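# Dreken: woodturning log and cut list data

Last updated: Aug 22, 2024

Dreken is a small table of bench notes on turned wooden parts: bowls, tool handles, lamp stems, and furniture feet. Each row is one piece, from the blank on the shelf to the final coat. The files are plain CSV and the notes are plain text. 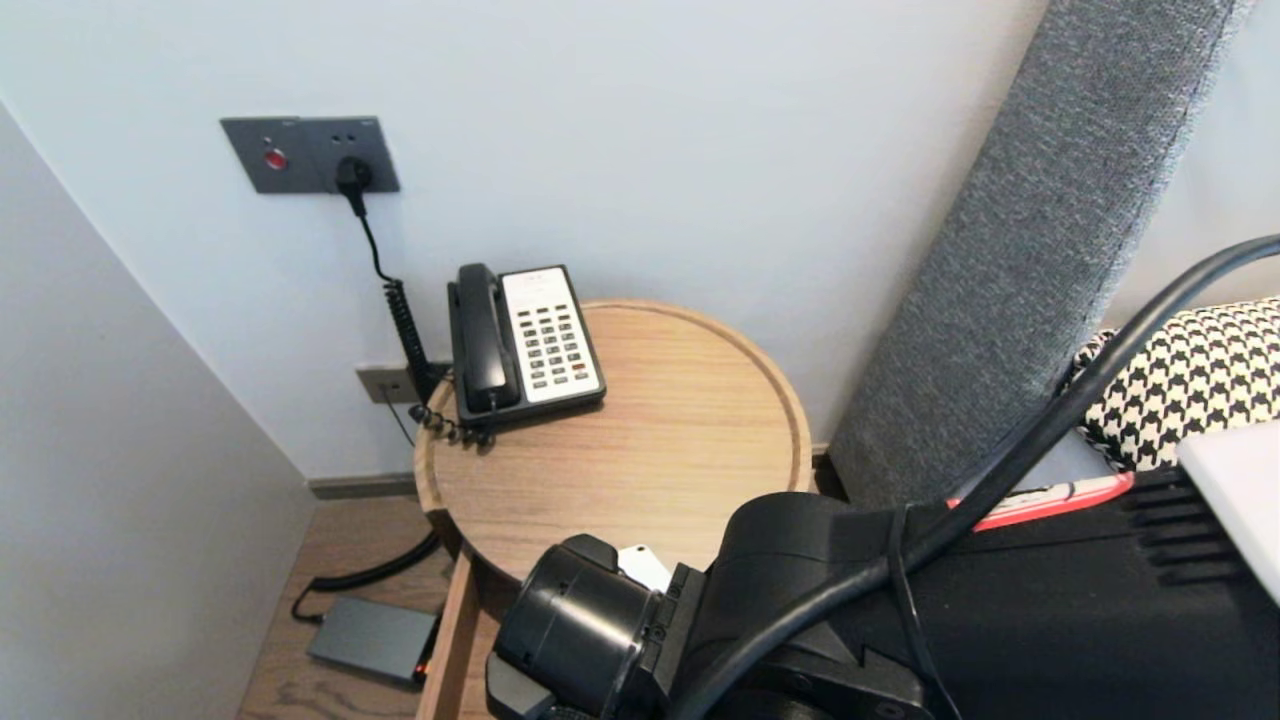
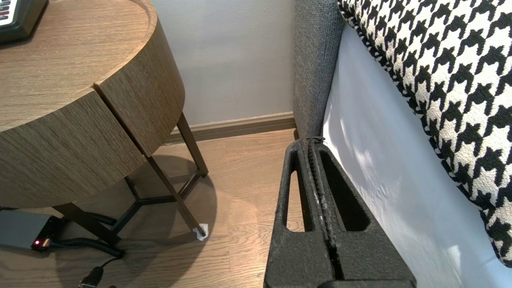
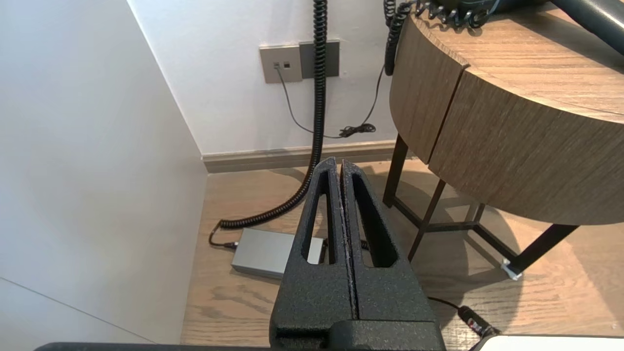 The data was kept by hand at two benches, called Pretus and Lapointe in the `bench` column. Pretus has a full-size lathe with a variable speed drive. Lapointe has a midi lathe with belt changes, so its speeds fall on fixed steps. Do not compare speeds between the two without reading the section on units.

## Contents

- `pieces.csv` - one row per turned piece, 778 rows
- `blanks.csv` - one row per blank, joined on `blank_id`
- `finish.csv` - one row per coat, joined on `piece_id`
- `notes/` - free text, one file per piece, not always present
- `darkano.py` - a short script that joins the tables and checks the units

A blank can give more than one piece. Spindle blanks for handles were often cut in half after roughing, and both halves keep the same `blank_id`.

## Main columns in pieces.csv

`piece_id` - integer, never reused. Gaps in the sequence are pieces that were entered twice and merged.

`species` - common name in lower case. "Maple" covers both hard and soft maple, as the seller did not always say which. "Unknown" is a valid value and should not be dropped.

`orientation` - `spindle` or `face`. End-grain boxes are listed as `spindle`.

`mount` - how the piece was held for the final cut: `centers`, `chuck`, `faceplate`, or `jam`. Earlier mounts are in the notes if they were written down.

`max_diam_mm`, `length_mm` - measured with calipers after sanding. For bowls, `length_mm` is the height.

`wall_mm` - wall thickness at the thinnest point, hollow pieces only. Blank for everything else.

`rpm_final` - lathe speed during the last tool pass, before sanding. Sanding speed was not logged.

`grit_last` - the last abrasive used. Empty means the surface was left from the tool.

`outcome` - `kept`, `cracked`, `caught`, or `abandoned`. `caught` means a tool catch ended the work. A catch that was turned away later is recorded as `kept`, with a line in the notes.

## Units and measuring

All lengths are in millimeters. Older pages from the Pretus bench were in inches and were converted once, then rounded to the nearest whole millimeter. The converted rows have `src_unit` set to `in`. Their values cluster on multiples of an eighth of an inch, and a histogram will show this clearly.

Speeds at Pretus were read from the display. Speeds at Lapointe were taken from the belt chart inside the headstock door. They are nominal, and the spindle may have run slower under load.

Moisture in `blanks.csv` is a pin meter reading in percent, taken on a fresh end cut. The meter was set to the same species group for every blank, so readings on dense woods are likely to be off. Almost 200 blanks have no reading at all. Treat a missing value as missing - it does not mean the blank was dry.

## Rough-turned bowls

Bowls turned from green wood have two rows in the log, joined by `rough_id`. The first row is the rough shape with a thick wall. The second is the finished bowl, turned again after drying. Drying time has to be worked out from the two dates.

End sealer was used on most green blanks but the `sealed` column was only added in November. Rows before that have it empty.

If a rough bowl split on the shelf, there is no second row. The first row then has `outcome` set to `cracked`, and `crack_site` gives `rim`, `foot`, or `pith`.

## Finishes

`finish.csv` uses 6 codes:

- `oil` - any drying oil
- `wax` - paste wax, alone or over another finish
- `shel` - shellac, brushed or padded
- `lacq` - brushing lacquer
- `fric` - friction polish put on at the lathe
- `none` - left bare

Coats are numbered from the wood up. Thinning was recorded as parts of finish to parts of solvent, as written on the jar. Brand was not recorded.

## Known problems

- Tool names are not consistent. "Spindle gouge" and "detail gouge" were used for the same tool at Lapointe.
- Cracked pieces are likely undercounted. Some went into the stove before they were entered.
- Time spent is in whole minutes and often includes sharpening.
- A few pieces were started on one bench and finished on the other. `bench` gives the one where the last cut was made.
- Version 2 changed `diam` to `max_diam_mm`. Scripts written for the first version will fail on load.

## Use

Run `python darkano.py --check` from the top folder before anything else. It prints rows where the finished diameter is larger than the blank it came from. A few such rows remain. They were copied correctly from the paper log, and the error is in the log itself.

The tables are meant for looking at how sizes, mounts, and speeds go together in ordinary shop work. They are not a guide to safe speeds. A row marked `kept` says only that the piece came off the lathe whole.

Corrections can be sent as a patch against the CSV files. Keep the row order and do not renumber `piece_id`.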